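4. Hanging and trimming the paper

4.1 Check that every roll carries batch number 863. Kasten says the batches match. Ours didn't.

4.2 Mix the paste and leave it for 19 minutes. The packet claims 2 will do - I doubt it.

4.3 Line up the pattern at eye level, then smooth downwards.
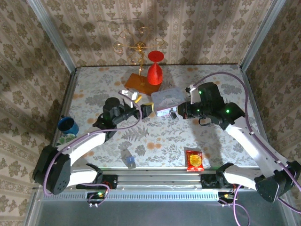
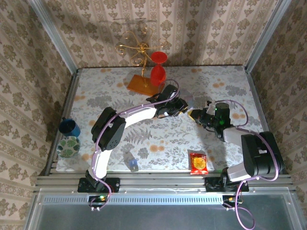
Enmont damask in beige, with a floral cloth on the table.

4.4 Trim with a new blade.

Caution: the "wipe-clean" finish is optimistic. Test an offcut first.

Note: Illey paste is sold as non-staining. Keep it off the front anyway.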